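Sutcliffe Snacks to Supply Barnard Convenience Stores in Ircombe

IRCOMBE, December - Sutcliffe Snacks has signed a supply agreement with Barnard Stores that will put its full range of chips, crackers and baked snacks in 39 Barnard convenience stores. Deliveries begin this month from the Sutcliffe warehouse on Muvlow Road.

The agreement runs for two years. Under its terms, Sutcliffe will restock each store twice a week and will take back unsold items before their sell-by date. Barnard previously bought its snacks from four separate wholesalers.

"Our store managers were placing too many small orders and getting deliveries at the busiest hours," said Shufen Su, head of purchasing at Barnard Stores. "Trucks will now arrive before 7 a.m., and there is one number to call if something is missing."

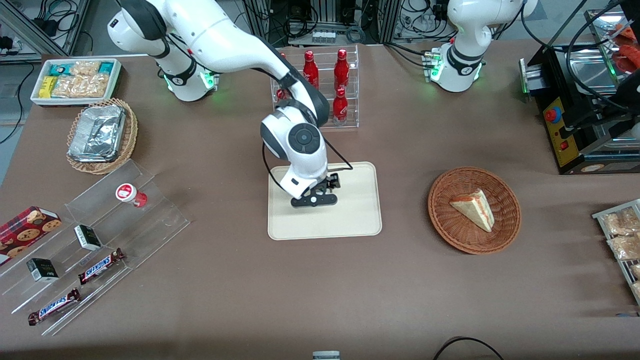 Sutcliffe has added a second early shift at Muvlow Road to handle the work and is hiring drivers and packers. Applicants can ask for a form at the warehouse office.

"We have sold to independent shops in this area for years, and those accounts will stay as they are," said Zdeňka Hudec, general manager of Sutcliffe Snacks. "Prices for existing customers do not change under this agreement."

Barnard loyalty card holders will get a discount on Sutcliffe multipacks through the end of January. The offer does not apply to single bags or to items already on sale.

Media contact: Sutcliffe Snacks press office, Muvlow Road, Ircombe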